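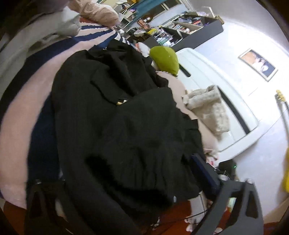 Lemau Drarnura Striped Blanket: Long-Term Review

Home Bedding Laundry Storage Contact

Last updated: July 21, 2022

By Malathi Salian

The Drarnura is a mid-weight bed blanket sold by Lemau in one pattern family, wide stripes on a plain ground. I bought the pink with navy in December for $47 and have used it every day as the top layer on the bed. Most reviews of blankets concern sleep. Mine spends more hours per day as a surface for coats, cushions and folded throws than it does over a person, so most of the notes below concern that use.

Dimensions and fit

The full/queen size covers my full mattress with an even drop on both long sides and enough left at the foot to tuck. On a queen the drop would be shorter and I would not expect it to stay tucked. Lemau lists only a combined size, so measure the mattress including any topper before ordering.

The edges are straight. I checked mine by folding the blanket in half along its length and then along its width, and the corners met both times. The Trokska blanket it replaced was visibly out of square from new and got worse with washing.

Surface

The face is soft, with a short even finish that gives some grip. A heavy black coat thrown across the middle of the bed stays there. The same coat on my old satin-finish cover slid to the floor if the sleeve hung over the side by any amount. Cushions are also fairly stable on it when laid flat. Stood on edge against each other, they lean and then fall, as they would on anything.

Grip has a cost. When a coat is dragged off instead of lifted, the blanket comes with it and bunches toward that side of the bed. Lifting fixes this. Tucking the foot helps less than expected, as the bunching happens across the width.

Hard parts are the other concern. Zipper pulls, buckles and buttons all end up face down on the pile sooner or later. I have found no snags that went through to the back. There is one pulled loop near the foot, from a bracelet clasp, which I worked back in with a blunt needle. It is still detectable by hand if you know where it is.

Lint and color

Pink is a poor match for dark outerwear in one direction and a good match in the other. Dark fibers from a coat show on the pink and disappear on the navy. Pale fibers do the reverse. Fuzzy gray knits are the worst of what I keep on the bed: they leave short hairs that show clearly on the navy bands and need a roller to remove.

What the blanket itself gives off was heavier than I would like at first. During the opening weeks a black garment left on it overnight picked up a light pink haze, mostly on the side facing down. A dry brush took it off. After the second wash I could no longer see any transfer on black cloth under a desk lamp. I did not test it on velvet.

Dye is stable. I pressed a damp white cloth against a navy stripe for an hour and the cloth came away clean. The line between pink and navy is still sharp, with no bleed into the lighter color. I can see slight fading of the navy on the half nearest the window, and only with the blanket folded so that both ends are side by side.

Washing

I have put it through four full washes on cold, gentle cycle, ordinary liquid detergent, no softener. Line drying takes most of a day indoors. In the dryer on low it needs 34 minutes and comes out with the center of any fold still slightly damp, so I open it out over a door afterward.

Shrinkage was small and nearly all of it came in the first wash, along the length. The hems did not pucker. One hem thread came loose at a corner and was trimmed.

A note on loading: the blanket fits in my washer alone. With a pillowcase added, the drum went off balance in the spin and stopped -- twice. Wash it by itself.

Warmth

Adequate over a sheet for a heated bedroom. In an unheated room it needs a second layer. Under a pile of outerwear it is of course warmer, and heavier on the feet than most people will want.

Storage

Folded in quarters lengthwise and then rolled, it fits on a bookcase shelf. Folded flat it is bulkier than its weight suggests, and the stack tends to spring open. The supplied bag has a drawstring and is too small to use again once the blanket has been washed.

Compared with the Trokska

The Trokska cost less, was thinner, and dried faster. It pilled heavily wherever bags and coats were dropped, which in practice meant the middle third. The Drarnura has some pilling in the same area, at a much lower level, and a fabric shaver clears it in one pass. For a bed that stays clear during the day the Trokska would be sufficient. For a bed that holds coats all winter I would pay the difference.

Points for

Square cut, straight hems. Holds a heavy coat in place. No dye transfer in testing. Low pilling under daily load.

Points against

Sheds until the second wash. Shows dark lint on the pink. Combined sizing is vague. Storage bag is of little use.

Rating

Good. I would buy the same pattern again, in the larger size if Lemau ever separates them, and wash it before putting anything black on it.

Comments

Aravind Kaimal: Agree on the shedding. Mine needed more than 2 washes, but I use warm water and a bigger drum. Did you try it inside out, so to speak, with the back facing up?

Malathi Salian: I did for a week. The back is slightly smoother and the coat moved more. Stripes look the same from either side.

hallcloset: Would a row of hooks not solve most of this?

Malathi Salian: The hooks are full.

R.T.: Does the navy hold up with bleach-free whitening detergent? The label on mine only says no bleach.

Malathi Salian: Not tested. I would try a corner first.

pat_in_4B: Bought the gray one on the strength of this. Corners are square, can confirm. It arrived with a strong warehouse smell that aired out in an afternoon.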